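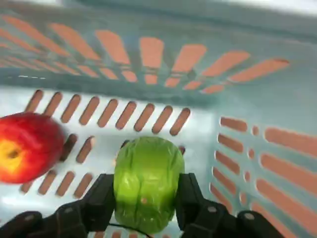
A gripper holding a leafy vegetable in a plastic basket, with a red apple alongside.

Jalard has halted produce picking on its Kultow grippers after a fault in the force limit, the company said on 2025-09-15. The fault let the fingers close past their set point when the wrist controller restarted under load. It was logged over 48 times in August at the Claltberg site, mostly with soft items. No injuries were reported.

Bello Okafor, controls engineer at Jalard, said the restart cleared the stored limit and loaded the factory value. Firmware 446 writes the limit again before the fingers can move. Units must pass 2000 test grips before going back to work. Two cells at Dauda are already running the tests.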